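List: Cemley and Solham Water
Subject: Re: Hard water and limescale since the switch
Date: 8 Mar 2022

On the list last month it was written:

> Our supply was moved over to the Solham borehole in February and the kettle
> has furred up ever since. Is anyone else finding this, and is it worth
> paying for a softener? The quote I had was for a Skolten unit.

We are on the Cemley side and have had the same supply for years, so I can say what we do. The water here is hard but it is perfectly good to drink. The furring is chalk and it comes off with citric acid from the chemist. I use 34 grams to a full kettle, leave it for an hour and rinse twice.
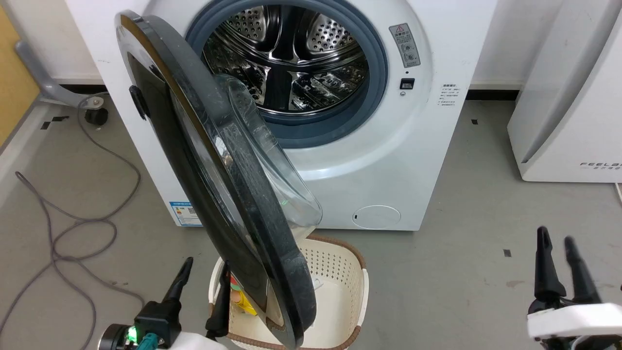 Soap is the other thing. You will need more of it in hard water, and most powder boxes give a separate dose for this on the back. Liquid soap leaves less scum on the bath than a bar does.

As for softeners, we had a Vieira one put in under the stairs. It takes a block of salt every 6 weeks. Ask the fitter to leave the kitchen cold tap on the unsoftened main - ours did this without being asked, but I gather not all of them do.
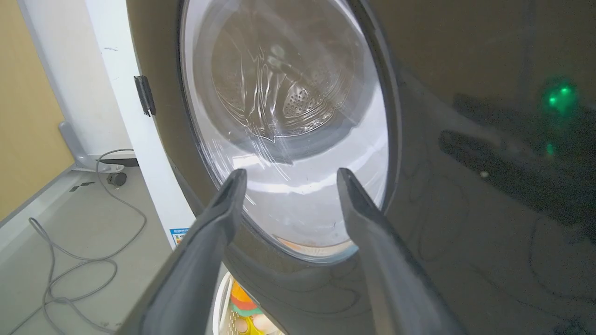

The yearly service is 109 pounds, which I had not allowed for when we bought it. I would get that figure in writing before signing anything. I don't know the Skolten make at all.

If you rent, check with the landlord first, as the pipe has to be cut near the stopcock.
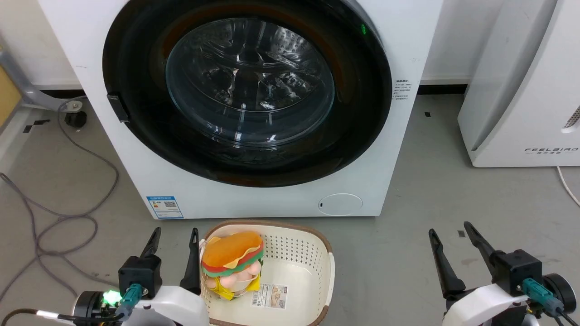
A reply from the Solham end says that a jug filter was enough for tea, and that the shower head just gets a soak in vinegar overnight when the spray goes uneven.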